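Visit to the Adov demonstration rooms, Skostbridge

We have been talking about a robot for the training kitchen for the better part of two years, and the equipment budget closes in October, so when Adov opened its demonstration rooms to prospective buyers I put my name down. I went as the person who has to write the purchase request. Melur Kusuma came along from our programs side because she runs the kitchen and would be the one living with whatever we buy.

Skostbridge is an easy enough drive. Parking is behind the building, and the sign points the wrong way at the second roundabout, so follow the trucks. The day started at 9 with coffee and a half-hour talk, then small groups went through the rooms in turn. There were 50 of us registered. Most of the others seemed to be from aged care and catering, with a few TAFE people and one bloke from a holiday park chain who wanted to know about cleaning barbecues.

The talk was mainly about price structure. Adov sells the two-arm unit outright or leases it, and the lease is the one they want you to take. Their product name for it is Rangel. The purchase price does not include the mount, the spare gripper fingers, the site visit or the first year of software. Each of those is a separate line on the quote. I asked for a sample quote with every line filled in and they gave me one without any fuss, which I appreciated. The annual service plan is $4,000 and covers one on-site visit. A second visit in the same year is charged at the hourly rate plus travel, and for us travel would not be small.

Delivery is quoted at 90 days from deposit. If we want it in this year's figures we would have to commit well before October, and I don't think we are ready to do that.

The first room was a packing bench, which was of no use to us. The second was laundry folding. It was slow, but Melur thought the cloth handling was better than what we saw on the videos last year. The third was the one we came for, a kitchen fitted out the way a household would have it, with the washing-up things left around the sink. I preferred this to a bare test bench. Our own kitchen is never clear, and a quote based on a clear counter would not tell us much.

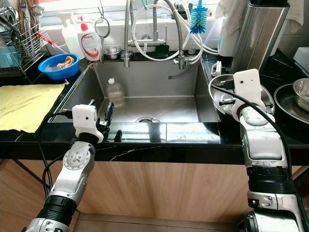

The kitchen room: both arms at the sink, the right gripper near a pot lid on the counter.

Melur's main concern was reach. Our sinks are deeper than a standard domestic one and our benches are set at two heights, so that students in wheelchairs can work at the lower one. Adov's answer was that the mount can be ordered in a height-adjustable version. That is another line on the quote and adds to the lead time. They would not commit to a figure without measuring our benches, and the measuring is the site visit, which is charged for whether or not you go ahead.

My concern was cabling. There are external cables on both arms, and in a room where people are moving pots about I would want to know what happens when one gets caught. We were told that the cables are a user-replaceable part and that a sleeve is available. I wrote down both part numbers. Melur also asked about cleaning the grippers between food tasks and washing-up tasks. The fingers come off and can be washed by hand, but not put through a dishwasher. She thinks we would need 2 full sets at minimum, and I have put that in the draft.

We also asked about the following, and I am noting the replies for anyone else who is pricing one of these up:

Power: an ordinary outlet, though they recommend a dedicated circuit. We would need an electrician in for that.

Floor: level to within their tolerance. Ours slopes to a drain, so that will have to be checked.

Training: one day for up to four staff, included with the lease but not with the purchase.

Insurance: ask your own insurer. They could not say more than that.

End of lease: the unit goes back at our freight cost. There is a buyout option, but the price is set at the time and is not in the contract.

That last item bothered me more than anything else on the day. I can't put an unknown figure in a five-year plan. I have asked for it in writing and will chase it.

Lunch was sandwiches and fruit. Over lunch we spoke to a woman from Postden, a supported living provider that has had a unit on lease for a year. Her advice was to budget for staff hours as well as the equipment. Postden had one person on it for most of a day each week for the first few months, and nobody had allowed for that in the costing. We have not allowed for it either. I have added a line.

In the afternoon there was a session on grants, which I found thin. Most of the programs listed have closed or are for manufacturers.

Where that leaves us: Melur would like the site visit, and I agree that we should pay for it out of this year's minor works money. I would hold the main request over to the next round – by then we will have bench measurements, an electrician's quote and, I hope, an answer on the buyout. If the buyout price stays open I would sooner look at outright purchase and pay for the training day separately.

The sample quote and my notes are in the shared folder under Equipment.

Related items
Training kitchen bench heights: what we measured
Lease or buy? Notes from the dishwasher replacement
Minor works requests: how to fill in the form
Visit report: commercial laundry open day
Equipment register update 4/27/19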